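Search this site Enter keywords Go

Home Features Interviews Letters Back Issues Contact

The Woman Who Won't Throw Books Away, and Doesn't Think You Should Feel Good About It Either

Mawar Kwok wants it on record that she did not ask to be interviewed. I had written to her twice about the way small libraries decide which books to get rid of, and the second time she answered with one line: "I have opinions but you won't like them, and neither will the people who sent you." Nobody had sent me. We met at her kitchen table in Grarkusham, a little after three in the afternoon, and she had already made the coffee and already drunk most of hers.

Kwok spent most of her working life in public libraries, the last stretch of it at the Grarkusham branch, where she ran the adult collection and, for a period she describes as "long enough," the children's room as well. She left when the county brought in a new system for deciding which books stay on the shelf. The system is called Gatora. She pronounces it as though it were a skin condition.

"The pitch was that it would tell us which books were dead," she said. "That was the word they used in the meeting. Dead. A book was dead if it hadn't gone out in so many months. I put my hand up and asked how the software knew whether somebody had sat down in the armchair and read it. The man said in-house use was outside the scope. I thought, well, there goes half the building."

I should say that I came to this story sympathetic to the idea of weeding, as librarians call it. Shelves are only so long. A medical guide that is decades out of date can do somebody real harm. I have stood in used bookstores and felt my heart sink at the sight of yet another wall of tax manuals. I said some of this to Kwok and she nodded through all of it.

"Sure. Weed. I weeded every September, before the holidays made everybody sentimental. I've put more books in a dumpster than you've read." She wasn't being rude, or not very. "What I don't trust is anybody who makes it sound clean."

The first list Gatora produced for her branch had 1,334 titles on it. Her staff was given two weeks. She asked for more time and was told the list was a recommendation, and then told, by a different person, that the recommendation was expected to be followed. She still has the emails. She offered to read them to me and I let her read two.

She went through the list by hand, in the evenings. Most of it, she admits, was fair. Old computer guides, duplicate bestsellers, diet books. "I'd have pulled those myself with one eye shut." But by the end she had marked 293 she thought should stay, and she wrote a reason next to each one. Local history that existed nowhere else. The only book in the building on raising goats, in a county with plenty of goats. A run of novels in Spanish that, on paper, had hardly moved.

The Spanish shelf is where she gets loud.

"They'd put it in a back corner, under a vent, with a sign in English. Then they ran the numbers and said there was no demand. I could have told them there'd be no demand for ice cream if you sold it out of the boiler room." When she moved the shelf up by the front door, she says, the books started going out. I asked whether she could prove it was the move. She looked at me for a while. "No. We also got a new school across the road that year. Maybe it was that. I'm telling you what I think, and I'm telling you I can't prove it, and that's more than the software people ever said to me."

It was a fair answer and I have thought about it since. I have now read a good deal of what the companies in this line of work put out, and what strikes me is how rarely any of it says "maybe." Stanuseck, the firm that sells Gatora, answered my questions in writing. The reply said the product "empowers staff to make confident choices." I wrote back to ask how many of the branches using it had overruled its lists, and how often. I was thanked for my interest. I asked again and got the same thank-you with a different name at the bottom.

Kwok laughed when I told her. "Confident choices. I was never confident. I pulled a bird guide once, ratty old thing, and a man came in asking for it the next morning. He'd been looking at it every week for years and never took it home. You don't get over that. You shouldn't."

Of her 293, the county kept 10.

I asked her to repeat that, thinking I had misheard. She said it again and pushed the cookies toward me. The rest went to a reseller in boxes, and what happened after that she doesn't know. She has been told some were sold and some were pulped. She has also been told they all went to "good homes," and she would like to see the address of even one.

It would be easy at this point to make her a saint, and I don't think she'd stand for it. There are people in town who found her hard to work with. One former colleague, who asked me to leave the name out, told me Kwok could hold up a simple decision for a month on principle. Another said that the stacks under her care were so tight you needed a second person to get a book out. I put both of these to her.

"The first one's true. The second one is true of the cookbooks."

She is just as hard on the other side, the people who showed up once the news got around. There was a rally in the parking lot. There were signs. "I'd never seen most of them inside the place," she said. "They loved the library the way you love a lighthouse. One woman was crying about the loss of the classics, and I knew for a fact she'd had a card with us for years and used it for DVDs." A few of the marchers wanted to start a book exchange, and asked her to lend her name to it. It opened under the name Eze, in what used to be a shoe repair shop, and she gave it five months.

She was off, but not by a lot. It's still going, on shorter hours.
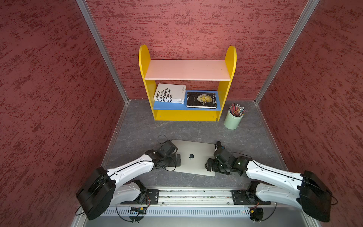 Her complaint about book exchanges is that nobody is in charge of saying no. Everything comes in and very little goes out. People clear a dead parent's house and can't face the trash, so they hand over the problem and drive home feeling generous. "I call it laundering," she said. "You've washed the guilt off. Somebody else gets to hold the encyclopedia." She thinks a library that weeds badly is still better than a free-for-all that never weeds, and she knows that puts her closer to the software than she'd like.

I pushed her on this. If the lists were mostly fair, and if somebody has to do the cutting, and if she herself says the crowd can't be trusted with it, then what exactly was she fighting for? She got up and rinsed her cup. I thought the interview might be over.

"Somebody who has to look at the book," she said, with her back to me. "That's all. Pick it up. Open it. See if there's a name in the front. Then throw it out if you have to. It takes a minute. They said we didn't have a minute."

Do they? I asked the county, which told me that staff hours at the branch have gone down since the system came in, and that this was "unrelated." I have no document that says otherwise. I do notice that the savings in the original proposal were figured in staff hours, and that the proposal is posted where anyone can read it, on a page that takes some finding.

What I can't tell you is whether readers in Grarkusham are worse off. Checkouts are up a little, according to the county. Kwok says of course they are, because you've thrown out everything people don't check out, and what's left looks busy. The county says people like a tidy shelf. Both of these could be so. I went in on my way out of town and it was pleasant and bright, with a good many books turned face out so the shelves would look full. I looked for the goats. There was a laminated card telling me I could request titles from another branch, and that it would take up to two weeks.

Kwok still goes in herself. She has a card like anybody else and she uses it in a way she'd rather I didn't print, though she agreed in the end. She checks out books she has no plan to read. Old ones, mostly, from the bottom shelves. She brings them home, leaves them on the sideboard — there were five there when I visited — and takes them back when they're due, with a fresh date against each one in the system.

I said that sounded a lot like cheating.

"It's circulation," she said. "Ask Gatora."

I asked her if it works. She said she has no idea, that some of the ones she borrowed got pulled anyway, and did I want the rest of the cookies, as she was only going to give them to the man next door and he never returned the plate.

Page last updated in September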